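Does Being Cold Give You a Cold?

"Put your coat on or you'll catch a cold!" You have probably heard this from at least one grown-up. People have been saying it for a very long time, and the illness is even named after the weather. But an old saying can be repeated by millions of people and still be wrong, so let's check it.

What makes you sick

A cold is caused by a virus. Viruses are tiny germs, far too small to see, and they can only make copies of themselves inside living cells. The cells lining your nose suit them very well. If there is no cold virus around, you can stand in the snow in your socks and you will get very cold feet, but you will not get a cold.

So the grown-ups are wrong? Not so fast. People really do catch more colds in January than in the middle of summer. Something must be going on.

Three ideas, and how good they are

One idea is that we crowd together indoors when it's chilly, with the windows shut. That gives a virus plenty of noses to choose from. It sounds sensible, but kids sit in classrooms in warm months too, so it may not be the whole story.

Another idea is that some viruses last longer in cool, dry air. Tests in labs back this up for certain viruses. A lab is not a school bus, though, and there are lots of different cold viruses.

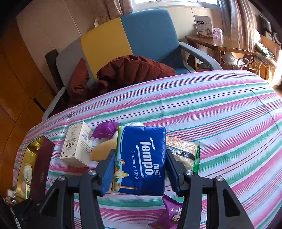 The last idea is that a chilly nose doesn't fight germs as well as a warm one. Some experiments point that way. If it's right, then being cold might help a virus that has already reached you – but it still can't make a virus out of nothing.

What about cures?

Be careful here. Most colds go away by themselves in a week or so. Say you drink a special juice on day five and feel better on day seven. Did the juice do it? You would probably have felt better anyway. To find out, you need two big groups of people with colds, one that gets the juice and one that gets something that tastes the same. If both groups get well at the same speed, save your money.

And antibiotics? Those work on bacteria. They do nothing to a cold virus, however nicely you ask.

What does help

Washing your hands with soap is dull advice, but the evidence for it is pretty good. Sneeze into a tissue or your elbow, and throw the tissue away. Try to keep your fingers out of your eyes and nose.

You should still wear the coat, by the way. It keeps you warm.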